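Gretulier Anchorage Visitor Guide
Section 4: Arriving by yacht

Last revised Wednesday, February 20, 2013

1. Call the harbour office on VHF channel 16 before you pass Botha Point. Give the vessel's name, length and number of people aboard.
2. Wait outside the marker buoys until you are given a berth or mooring.
3. Rig fenders on both sides. The jetty takes yachts up to 40 feet. Longer boats use the Jernalar mooring.
4. Keep everyone aboard until Ladan Yazdani or Lovisa Grønli has checked your permit.
5. Scrub boots and check pockets and Velcro for seeds before going ashore.

Note: The walking track to the old station is about 100 metres from the jetty. Stay on the marked side.

Caution: Kelp is thick on the Jekow side of the bay. Do not anchor there in a northerly wind.

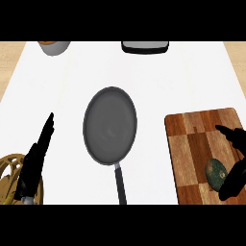 Can we leave rubbish ashore?
All rubbish stays on board and goes with you to your next port. Food scraps must not be thrown over the side inside the bay.

6. Tell the office your planned departure time the evening before you sail.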